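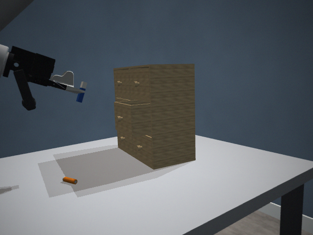 My kitchen table has been campaign headquarters since February, when my neighbor Princess Soriano decided to run for the Porkwood town council and I said I'd help with mailings (I said it before I knew how many mailings!). So these are my household tips for anybody else whose house has been swallowed by a local race.

First, yard signs. Don't stack them flat in the garage, they stick together once it gets warm. I stand mine on edge in an old dish rack, 12 to a rack, with a sheet of newspaper between each pair. The wire legs go in a bucket, pointy ends down.
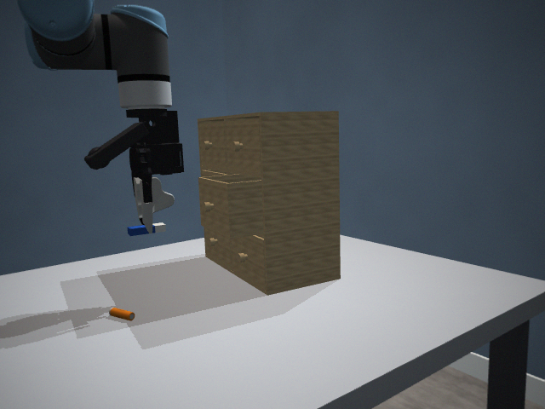

Second, envelopes. Stop licking them. A damp sponge in a saucer works fine, but wring it out twice or the flaps wrinkle. I do a row of 7 envelopes at a time, overlapped so only the gummed strips show, and one swipe gets the lot. If a flap pops open later, a dab of glue stick will hold it.

Sticker residue is the one everybody asks me about. Cooking oil on a paper towel, leave it 18 minutes, then dish soap and warm water. Fine on glass and glazed mugs. Please don't try it on a painted wall, I did that in the hallway and now there's a picture hanging there.
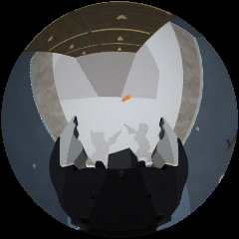

Lighting matters more than I expected when you're checking addresses after supper. We used to work under one bulb over the stove and I kept reading Calimlim Road as Calumet Road, which sent two flyers to the wrong end of town. If you're planning a work room, spread the light out, like those small tan domes set across the dark wood ceiling, so your own head isn't throwing a shadow on the list. At my place it's two clip lamps on opposite shelves, and my eyes are much happier.

Last thing, coffee rings on the walk lists. Blot, don't rub, then press the page under a cookbook overnight. And keep the cups on the counter from then on!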